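Surura are back with two new songs, and I have had both of them going since breakfast on Monday, so forgive me if this comes out a bit breathless. The songs are called "Kaneko" and "Left on Pomora," and they're the first thing the band has put out since the live EP. If you've been on the mailing list as long as I have, you know how long that wait has felt!

Quick refresher for the new people. Surura is Thảo Võ on vocals and guitar, Firdevs Demirtaş on drums, and Gillespie Niven on bass and whatever keyboard he dragged home that month. They started out playing the back half of other people's bills and got loud fast. The last album was a heavy, slow, kind of swampy record, and I loved it, but I know plenty of you wanted the quick stuff back.

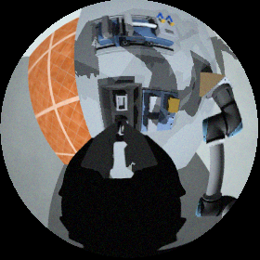
Well, you get it. "Kaneko" runs under three minutes and it does not stop for breath once. Firdevs opens it alone with this rolling tom pattern, then the guitar comes in on top, way too hot, and Thảo is already halfway through the first verse before you've figured out where the one is. I played it for my brother in the car and he missed our exit. The chorus is one line shouted four times and I can already hear a whole room doing it.

"Left on Pomora" is the slower one, and it's the one I keep going back to. Pomora is the street where the band used to share a house (the one with the flooded basement, for those who remember the old tour diary). It starts with just bass and voice – Gillespie playing up high, almost like a second guitar – and it takes its time getting to the loud part. When it gets there, though, wow. Thoa Ung plays cello on it, and she's buried in the mix until the last minute, when everybody else drops out and leaves her holding one long note.
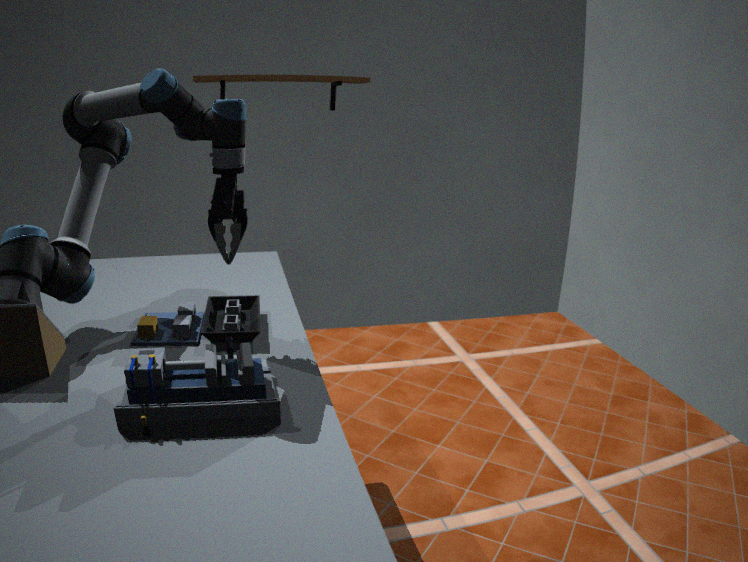 Both songs were recorded with Châu Lương, who did the live EP too. I emailed Thảo a few questions last week, and she got back to me from the van.

"Châu made us play everything standing in one room, no headphones," she wrote. "We did 'Kaneko' 5 times and kept the second one. Gillespie is still mad because his best take was the fourth."

She also told me the full album is finished and mixed, and that it's called Suten. Ten songs, both of these included. She wouldn't give me a release month, and I asked twice. What she would say is that it's louder than the last one and shorter, and that Firdevs sings lead on a track for the first time. I have been asking for that since the very first demo, so I'm taking a little credit.

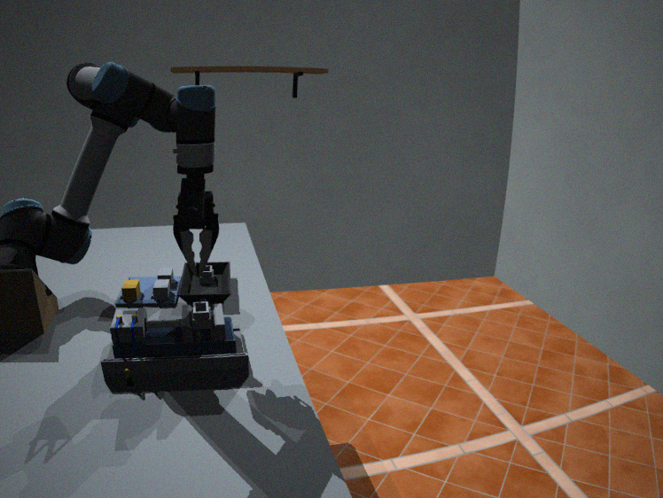
Shows and Vinyl

There's a seven-inch with one song on each side, limited to 200 copies, and they'll be sold at the merch table before anything goes up online. The sleeve is a drawing by Thoa, so she's pulling double duty on this release. The digital version is up now in the usual places.

Tour-wise, it's a short run in October, mostly small rooms, with the hometown date at the end. Doors are at 7 for that one and the opener is still to be announced. Thảo says they'll play both new songs every night and at least two more from Suten. Last time they were home they drew 384 people to a room that felt full at half that, so I'd get my ticket early if I were you.

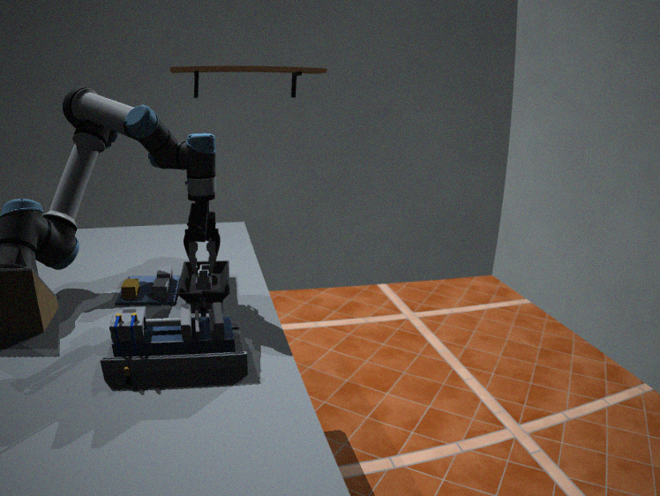
One more thing about the sound of these, because a couple of you have already written in asking if the drums are programmed. They're not! That's Firdevs, start to finish, and she's just that steady. I get why you'd ask – the middle of "Kaneko" is so exact you could picture that gray arm with the blue joint caps playing it, two fingers pointed straight down. But listen to the last chorus on headphones and you can hear her speed up a hair going into the fill, and somebody in the room whoops. I've rewound that whoop more than I'd like to admit.

I'll post the opener for the hometown show as soon as I hear, and I'm still working on getting Firdevs on the phone about that lead vocal.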